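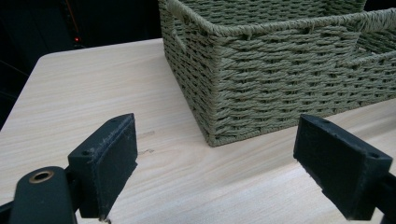
Teaching Vogler to find a handle

I've been rewriting the grasp planner this month and I'm having a ridiculous amount of fun with it. Woven baskets are brilliant test objects! The weave is full of small dark gaps, and our old detector (a depth threshold and a prayer) wanted to call half of them handles. The real handle on the green basket is a slot with wrapped cord along its border, so I started scoring the border as well as the hole.

Yae Yoshida labelled 291 views over two evenings, bless her, and I trained a tiny model on her masks. It runs in 10 milliseconds on my old laptop – I checked the timer twice.

The planner side is messier. Vogler samples 3,000 finger poses per handle, throws out any that would clip the rim or the tabletop, then ranks what's left by how square the pads sit to the cord. Colour doesn't come into it at all, so in theory a basket of any other shade should behave the same.

Next I want to sort out the replanning, which still stalls when the handle leaves the camera's view. Till Janssen reckons I should cache the last good pose. I'm trying that tonight after dinner.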